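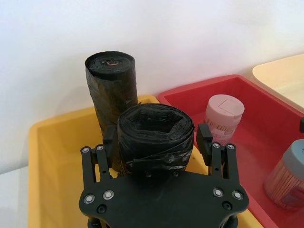
Product Review: Clotton Tall Kitchen and Office Waste Bags, 30 Gallon

Prepared for the Illden Residence Association, Supplies and Purchasing

Summary

The Clotton 30 gallon bag is recommended for general use in residence hallways, shared kitchens and the mail room. It is not recommended for the workshop or for yard waste. The bag it would replace, the Wetik Standard, remains acceptable, and stock already on the shelf should be used up before any change is made.

Background

The Association last reviewed its waste bags when the shared kitchens were refitted. Since then residents have reported split seams, mostly in bins that take food waste. In February the purchasing office asked for a comparison of three products: the Wetik Standard, the Clotton, and the Ren Economy. Each was used in the same kitchens under ordinary conditions, with the usual collection schedule. Staff were asked to note leaks, tears, and any trouble fitting the bag to the bin.

Fit

The shared kitchen bins have a wide rim with a removable collar. The Clotton folds over the rim with enough left to hold under the collar, even when the bin is pressed full. The Ren is shorter and slipped inside the bin on several occasions, which meant emptying the bin by hand and washing it out. The Wetik fits well but is difficult to open. The two sides cling together, and staff wearing gloves found this tiresome.

Strength

The Clotton held up well with food scraps, coffee grounds and wet paper towels. Its bottom seam did not leak in the kitchens during the review. It did less well with sharp edges. Opened cans and broken packing straps went through the side, and in the workshop almost every bag had at least one hole by collection time. The Wetik is slightly better in this respect. The Ren should not be used for anything heavier than office paper.

Dispensing

Bags are torn from the roll along a perforated line. On the Clotton the line parts cleanly when pulled straight and tends to run when pulled at an angle. New staff should be shown the correct way. The printed band around the roll gives the size in small type and is usually lost once the roll is opened, so shelves should be labeled.

Odor and Appearance

None of the products is scented. The Clotton has a faint plastic smell on opening that fades within the hour.

Rating

Clotton: 3 out of 3 for kitchens, 2 out of 3 overall.

Wetik and Ren ratings are given in the comparison sheet held by the purchasing office. Requests for the heavier workshop grade should be sent separately and will be considered with the next order.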